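Home | Course notes | Handouts | Sign-up | Contact

Unit 4: Mesh bags, zippers and dark fabrics

OK, so last time we sorted, and I know some of you thought sorting was going to be the boring one (it was a little boring, I'll give you that). This unit is about the bags. I love a mesh bag. I have washed tights in one for years and I still get a small thrill when they come out as tights and not as a rope.

Before you start, clear yourself some table. You want a flat, pale surface if you can get one, so that a stray black sock shows up against it. Lay the empty bag down first and leave plenty of space beside it for the clothes.
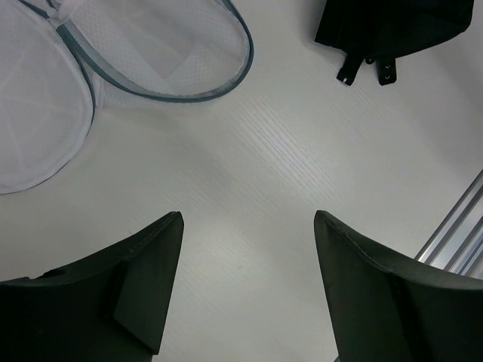
Zasberg Adult Learning – Home & Textiles Team – Handout 4 of 6

Now, the mesh itself. Bags come in fine netting and coarse netting and people buy whichever is on the hook by the register. Fine netting is for things that snag or shed: tights, anything with a hook on it, anything with lace. Coarse netting lets more water through, so I use it for T-shirts, leggings and the heavier dark stuff. If you only own one kind, use it! A bag is better than no bag.

Run your palm over the inside before you load it. You're feeling for rough seams, a loose end of thread, the odd bit of grit that came along from the last wash. Do the same with any smooth white cloth you plan to put in, front and back, and look for little specks and marks while you're there – they are so much easier to treat now than after the dryer has baked them in. Dab, wait, dab again. Please don't scrub, scrubbing roughs up the weave and then you have a clean patch that looks dirty forever.

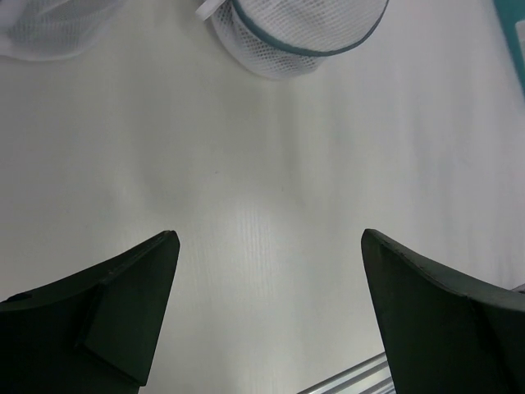
One reader of last year's handout, Sustura, wrote in that she skips the dabbing completely and soaks everything white overnight in a bucket, and that her whites are brighter than mine. They may well be. I don't have the bucket space, but if you do, go ahead, and wring gently.

Filling. Two-thirds full, no more. I measured this with my own bags back in November because a student wouldn't let it go, and the stuffed one came out with a dry patch in the middle. The clothes need to move around in there. With the round bags that have a flat face, open the zipper as far as it goes and fold the opening well back, so you aren't feeding sleeves through a slot. Dark things go in with dark things, turned inside out. One bag for each kind of fabric is plenty.
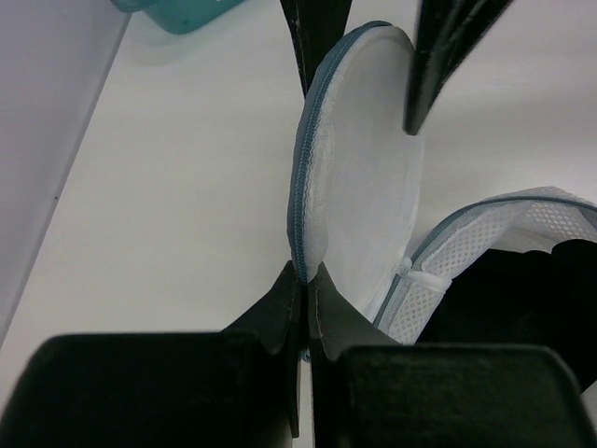
Fig. 3. Round bag on its edge, with a second bag partly open and black fabric inside.

Zippers next. Close them all the way, and if your bag has a little elastic pocket at the end of the track, tuck the pull under it. A loose pull rattles, and it can work its way open mid-cycle, and then you've got a bag and a pile of clothes washing separately. The Haruna bags we use in class have the pocket. If yours doesn't, a safety pin is no good (rust), but a hair tie looped through the pull does fine.

Then the dark fabrics, which deserve their own section. Wash cool, I set mine to 30. Black cotton loses its color mostly through rubbing, so a short cycle and a half-empty drum are kinder than any special detergent. When you take a big black piece out of the bag it will be in a lump, and the temptation is to pull on whatever corner you see first.

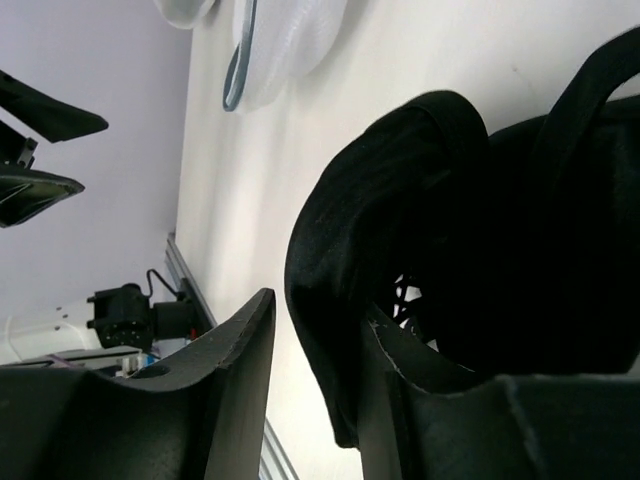 Don't pull! Find a hem, lift it, and let the rest drop open under its own weight. If there are threads hanging on the inside, leave them until the piece is dry and then snip them. Pulling a wet thread can pucker a whole seam, and I have a skirt that proves it.

For next time: bring one bag, any size, and one dark thing you're nervous about. We'll be in room 22 again, the one with the good sink.

Comments (3)

Ketamero: The hair tie thing works great, thank you. Mine used to come open every single wash.

knitsandpins: I'd say half full for the fine mesh. Two-thirds is too much if it's towels.

marlow33: Do you dry things in the bag too or take them out first? I've been leaving mine in and they take forever.

Zasberg Adult Learning, Home & Textiles | Front desk ext. 2363 | Last updated 2nd May | Back to top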